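Imthorpe Home Help – Kitchen and Appliances
Last updated: September
Print this page | E-mail this page

Portable induction hob buzzes and pulses at low settings. Normal or faulty?

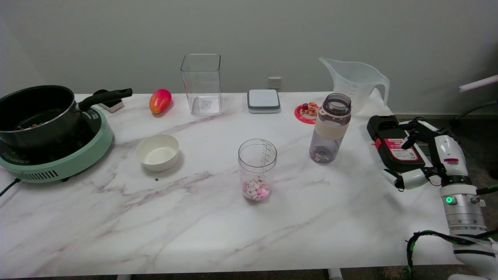 sekent_user46
Mine did the same for two years before I gave it away, so I would not panic yet. Check the pan first. If a magnet only holds weakly on the base, the noise will be worse whatever you do with the controls.

Posted by Sayaka Hosoda
I should give the full details. The unit is a single-zone Fornura, rated at 2,051 watts according to the manual. On the top three settings it runs with a steady fan noise and nothing else. On the bottom three it switches on for a couple of seconds, off for a couple of seconds, and so on, with a buzz each time it comes on. Milk boils up during the on period and goes flat during the off period. I want to hold a sauce at a low simmer and I can't. A heavier pan from Onishi buzzes less but the cycling is the same. Is the power board failing, or is this how they are built? It has been on the same outlet since I got it, with nothing else on that circuit.

Replies (sorted by rating)

tall_larder
This is how most of the cheaper portable units work. The inverter that drives the coil has a minimum continuous output. Below that it can't throttle down any further without overheating the switching transistor, so the controller runs it at the minimum and turns it on and off to get the average you asked for. If the minimum is 800 watts and you select 400, it will be on half the time. Better units have a lower minimum or a shorter cycle, and you notice it less.

The buzz is a separate matter. The coil's field makes the base of the pan vibrate, and a layered base or a loose handle rivet will add to it. A one-piece cast iron base is usually the quietest.

Things to try, in order:

1. Boil two cups of water at a middle setting. If the bubbling is steady, the power board is doing its job.
2. Use a pan with a thick base. It stores heat and evens out the off periods.
3. Match the base to the coil. A small base couples poorly, and some units respond by hunting up and down.
4. Clear the air intake. A blocked vent makes the unit cut out on temperature, but that shows as long gaps – a minute or more – with no fixed rhythm.

A fixed two-second rhythm at low settings only is not a fault. If it starts cycling on the top settings as well, that is worth a warranty claim.

One more point. If yours has a temperature mode as well as a power mode, the two behave differently. Temperature mode reads a sensor under the glass, lags behind the pan, and overshoots. For a sauce, use power mode.

marl118
get a gas ring

oldfuse
Agree with tall_larder on the cause. I would add a simmer plate – a flat steel disk that goes between the glass and the pan. It smooths the pulses but wastes heat, and the glass under it gets much hotter than usual, so keep to low settings and check that the manual allows it. A double boiler does the same job for sauces with none of that risk.

Posted by Sayaka Hosoda
Water test done at setting 5, steady bubbling throughout. Power mode on 2 still pulses but the double boiler holds the sauce well enough. I'll leave the board alone.

This site uses cookies to remember your login and settings. By continuing to browse you accept our cookie policy.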